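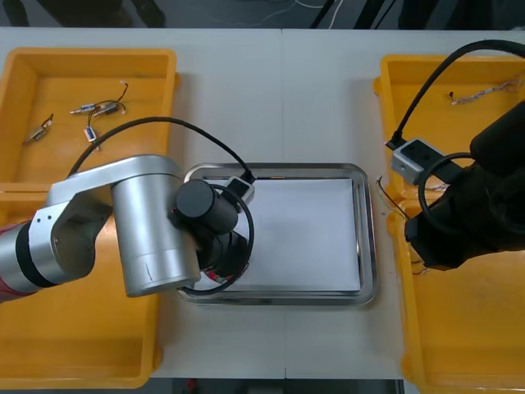 Oct 2, 2026

So I finally did it. After years of picking up little wooden ornaments one at a time, telling myself each one was the last, I bought a whole boxed set of hand-painted Christmas figures, and it came in the mail last week. I've been rearranging the top of the bookcase ever since!

Some background for anyone who got here by way of a search. I collect small painted wood. Mostly Christmas, a bit of Easter, and one very ugly owl that I refuse to part with. It started with a carved Santa I found at a church sale, which had a chipped nose and no price tag, and the lady at the table let me have it for a dollar. I touched up the nose myself. I did a bad job of it and you can still see the spot where the pink doesn't match, but he goes out front every year anyway.

The new set is from a little workshop called Soler. They do carved figures on round bases, the kind with a flat back so you can stand them against a wall, and they sell through a shop named Jadel that carries a few small makers. I'd been looking at their stuff for ages. My problem has always been that I can't tell from a product page what the faces are like. The body of a figure can be lovely, with the tiny snowflakes on the coat and all that, and then the face has the eyes too close together and you have to look at it for the whole month of December. So I wrote and asked if they'd send me close-ups of the ones they had in stock, and they did, the very same day. They had two versions of the grandfather figure and I picked the one who looks slightly annoyed.

There are four in the box. Grandfather with a staff, a girl with a lantern, a bear carrying a sack and a fox who isn't carrying anything. I love the fox. She's the smallest and the paint on her is the best of the lot, with all these hair-thin strokes going down the tail - somebody has a much steadier hand than I do. The lacquer is glossy but not that thick, syrupy kind that turns yellow on you. I have two older pieces from Brulora that went yellow in three years flat, and they weren't cheap.
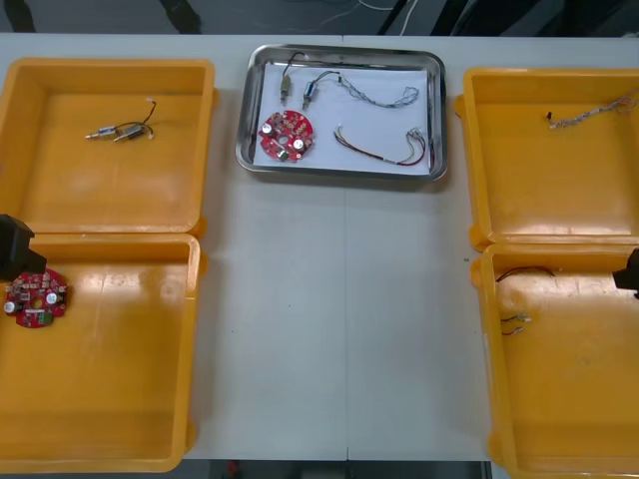
The bear I'm less sure about. He's nice, he's just a little big next to the other three, and the sack on his back makes him tip if you put him on carpet or a runner. On bare wood he's fine. I put a dab of museum putty under him and that was that.

People always ask me what to look for when they're buying painted wood, so let me get that out of my system. Turn the thing over first. If the bottom is bare you can see the grain, and you'll know right away if it's one solid piece or if somebody glued it up out of scraps. Look for a signature too, or at least initials. My Soler ones have a number on the bottom as well as initials, and the fox is 2,695 and the girl is 3,057, so I guess they weren't made together, or maybe the numbers don't mean what I think they mean. I wrote to ask. No answer on that one so far.

Then smell it (really!). Fresh lacquer has a sharp smell that goes away in a few weeks, and if it's still strong after a couple of months, keep it out of a closed cabinet. And run your thumbnail very gently along the edge of the base, where the paint stops. Cheap ones will flake right there.

As for the price, I know some of you are going to ask. I'm not going to say exactly, but it was more than I've ever spent on decorations in one go and I made up for it by not buying anything else this fall. I also sold off some of the extras. I had a whole bin of glass balls from my Jodov phase - that was the brand I went crazy for when I first got my own place, all those frosted blues and silvers - and I let most of them go. I kept the pinecone and the little trumpet that toots if you blow in it.
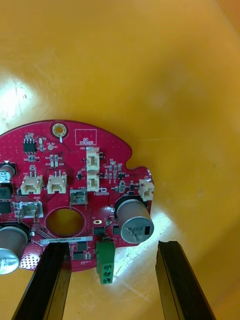 I keep a list of everything, by the way, in a plain old spreadsheet, and the ornaments alone are up to 1,124 rows. Before you get worried about me, that includes every last glass ball I ever owned, sold or not, plus the paper ones the kids made when they were small. I put down where I got it, what I paid, and any damage. It has saved me from buying doubles more than once, and when a box got wet in the basement a couple of winters ago I knew exactly what had been in it.

Storage is the other thing I've changed my mind about. I used to wrap everything in newspaper like my mother did. Don't! The ink comes off on light paint, and I've got a snowman with half a headline on his belly to show for it. Now I use plain white tissue, two sheets per figure, and I put them in the box standing up. If the maker's box is any good I keep that too. The Soler box has a sliding lid and a nest of wood shavings, very pretty, but the shavings get absolutely everywhere. I swapped them out for tissue on the second day, and I'm still finding curls of wood in the rug.

I also wouldn't keep them in the attic. Ours gets hot enough in July to soften candles, and wood moves when it heats up and cools down again. You end up with a crack right up the back. The hall closet isn't glamorous but it stays the same temperature all year, so that's where they live, on the shelf over the coats.

Right now, of course, they aren't stored at all. I know it's only October. My rule is nothing goes out until November, and then only the wintery things that aren't strictly Christmas, and I've broken it for the fox. She's on the kitchen windowsill next to the basil. The other three are on the bookcase "just to see how they look," and my husband has walked past them every day without a word, so either he's being polite or he thinks they've always been there.

Next I want to try painting one myself. Jadel sells blanks, plain sanded figures with no paint on them, and I've ordered two of the rabbits so I can ruin the first one. I've got the gouache already and a few decent brushes. What I don't have is a varnish I trust over gouache, because the last one I tried lifted the red and smeared it all down the front of a perfectly good mitten. If you've got a favorite, please leave it in the comments, and tell me if you brush it on or spray it.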